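STEMDALE APPLIED ROBOTICS LABORATORY
Equipment Maintenance Meeting: Laundry Cell

Minutes of the meeting held 05/09/2021, Room 4

Present: Isabelle Arsenault (chair), Marius Ghiță, Dela Antwi, Anca Tudose (minutes)
Apologies: Mirta Iturra

1. Minutes of the previous meeting
The minutes were approved with one correction. Under item 3, "left wrist" should read "left elbow."

2. Matters arising
Mr. Ghiță reported that the replacement cable guides from Fludport had been received and checked against the packing list. One guide was the wrong size and has been returned. The purchase order remains open until the exchange is complete.

The February calibration record has been located and added to the cell log.

3. Scheduled service of the two-arm unit (Toma)
Ms. Antwi presented the service report. The unit is due for inspection every 2,000 operating hours and reached that figure during the current period. Both arms were powered down and locked out before work began. Joint covers were removed, the seals inspected, and the covers refitted with new screws on the left arm only. The right arm screws were found to be in acceptable condition.

Backlash at the left elbow was measured again and is within the limit set by Vanarus in the service manual. The chair asked that the reading be entered in the log with the initials of the person who took it. Ms. Antwi agreed to do so.

The emergency stop was tested from both positions. The unit stopped as required each time.

4. Grippers
The finger pads on both grippers have been replaced. Mr. Ghiță stated that the old pads had become smooth at the tips and that towels were slipping during the lift from the basket. The new pads were fitted with the fasteners tightened by hand and then with the torque driver. Closing force was reset to 40 percent for mixed loads.

It was agreed that the pads will be inspected after every 20 loads until the next meeting. Results are to be written on the sheet kept at the operator's desk.

5. Setup at the washer
The arms are to start each loading run with the grippers open and facing the machine. The washer door is to be fully open and the basket placed on the floor in front of it, with a gap left between the basket and the grippers. The setup was reviewed as follows.

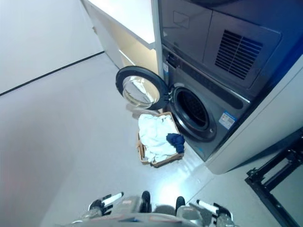 Dela Antwi asked whether the start position should be taught again now that the new pads were on, as any change in pad thickness would affect the closing point. She was content with the basket position but did not want the old offsets carried over without a check. Mr. Ghiță replied that the offsets had been copied from the previous configuration and had not yet been verified.

Agreed: the start position and closing point will be taught again before the next loading run. The previous configuration file will be kept under its present name.

6. Spare parts
One set of finger pads remains in stock. The chair approved an order for two further sets. Ms. Tudose will send the request to Vanarus and copy Ms. Iturra.

7. Actions
Antwi: enter elbow reading in log; teach start position and closing point
Ghiță: follow up exchange of cable guide; begin pad inspection sheet
Tudose: order finger pads; circulate minutes

8. Next meeting
To be set by the chair once the cable guide has been received.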